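Stusteo site, Brustmont
Returns and Mixed Goods Working Group
Minutes of the February meeting

Present: Vitalii Zinchenko (chair), Hordiienko, Tovik, stores, purchasing, two from the packing floor
Apologies: Finance

The meeting opened at 10.15.

1. Minutes of the previous meeting

Agreed, with one correction. Item 4 should have read "grey bins" and not "grey trays". Trays are covered under a separate procedure and are not within the scope of this group.

2. Matters arising

2.1 The label printer in stores has been returned and is in use. Closed.

2.2 The revised goods-in form has been circulated. Purchasing asked that the field "condition" be split into condition of goods and condition of packaging. Agreed. Stores to amend and reissue as version 2.

2.3 The floor markings by the east door remain outstanding. Carried forward.

3. Contents of the mixed bins

3.1 The chair noted that the mixed bins continue to receive goods with nothing in common other than size. The present rule is that anything small enough to lie flat on the bin floor may go in. The rule was written for boxed parts and predates the return of loose items.

3.2 Members considered the bin on the wooden table. It held a carrot with its top still on, lying along the lower edge of the floor, together with a teal plastic tool, a white wedge-shaped piece and a small flat piece of shiny metal. The group was asked whether these should share a container.

3.3 Stores held that dry goods of this kind do no harm to each other. Packing did not agree in the case of food. Loose vegetables leave soil and moisture, and the bin then has to be wiped before the next load. Packing further noted that leafy tops break off and are found later under other goods.

3.4 It was asked whether "food" should include play food and display pieces. After discussion it was agreed that the procedure should not require staff to decide the point at the bin. Anything in the shape of food will be handled as food until stores has checked it.

3.5 Agreed that metal pieces under 100 g be placed in a lidded pot before going into a mixed bin. Shiny flat pieces are easily missed against the speckled floor of the bins. Purchasing to obtain 200 pots. Hordiienko asked that they be clear, so that the contents can be checked with the lid on. Agreed.

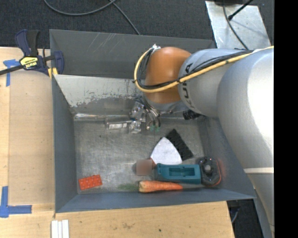
4. Condition of the bins

4.1 Stores reported on the wear inspection. The bins are sound in structure. Wear is confined to the inner surfaces, chiefly the rear wall, where the grey coating has chipped in patches, and the floor, which is scuffed and finely scratched. The sloping sides are in better order.

4.2 Tovik asked whether chipped coating could transfer to goods. Stores has found no flakes in outgoing packages but has not looked for them as a separate check. Action: stores to wipe out the bins with a white cloth at the end of each shift for one month and record any residue.

4.3 Two options were put forward: recoating, or a removable liner. Recoating takes a bin out of use while it cures. A liner reduces the inside depth slightly and must be cut to the slope of the walls. The chair asked for a costed comparison and stated that no more than 2000 would be available from this year's budget for either option.

4.4 The wooden table tops were raised under this item. The bins are shallow and are slid more often than lifted, and the tops will mark in time. No action at present. To be looked at again if the liner option goes ahead, as the same material could be used underneath.

5. Bottles and other containers of liquid

5.1 Small bottles are now the most common cause of a bin being taken out of use for cleaning. The procedure requires bottles to stand upright. Packing stated that this is not workable in a shallow bin with sloped sides, where a narrow bottle will fall as soon as the bin is moved.

5.2 The small clear plastic bottle with the blue tapered cap was taken as the reference case. It lay almost on its side on the bare metal floor. Members agreed that a tapered cap should not be assumed to seal in that position, and that the procedure should deal with the cap type and not only with the size of the bottle.

5.3 Proposed wording: "Bottles may be laid flat where the cap is of the screw type and has been checked by hand. All other bottles are to be bagged singly." The chair asked for views on the wording.
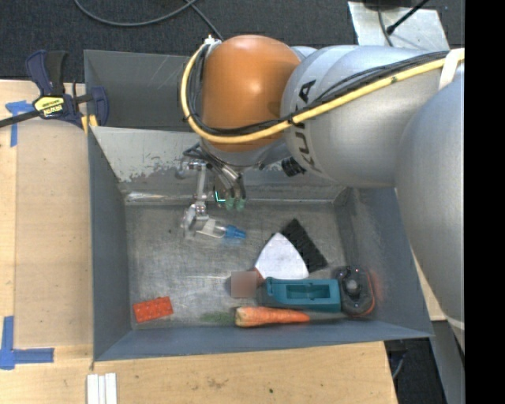
5.4 Tovik replied that bagging every bottle would slow the line more than the occasional clean-up does, and that a check by hand means nothing unless the procedure says who carries it out. He would support the first sentence only, with the check assigned to goods-in and initialled on the form.

5.5 Packing preferred to keep both sentences but accepted that the check belongs at goods-in. The wording was amended to that effect. The second sentence is to be tried for one month on the morning shift only, and the results brought back to this group.

5.6 Empty bottles - stores asked whether these are in scope. They are. An empty bottle is to be treated as a full one unless marked otherwise.

6. Any other business

6.1 Purchasing asked that requests for cloths and bags be sent together, as separate orders attract separate delivery charges. Noted.

6.2 Hordiienko will take the minutes at the next meeting.

The meeting closed at 11.40.

Actions
2.2 Goods-in form, version 2 - stores
2.3 Floor markings - carried forward
3.5 Clear lidded pots - purchasing
4.2 Cloth check and record - stores
4.3 Costed comparison, recoating and liner - Tovik
5.5 Revised bottle wording, trial on mornings - packing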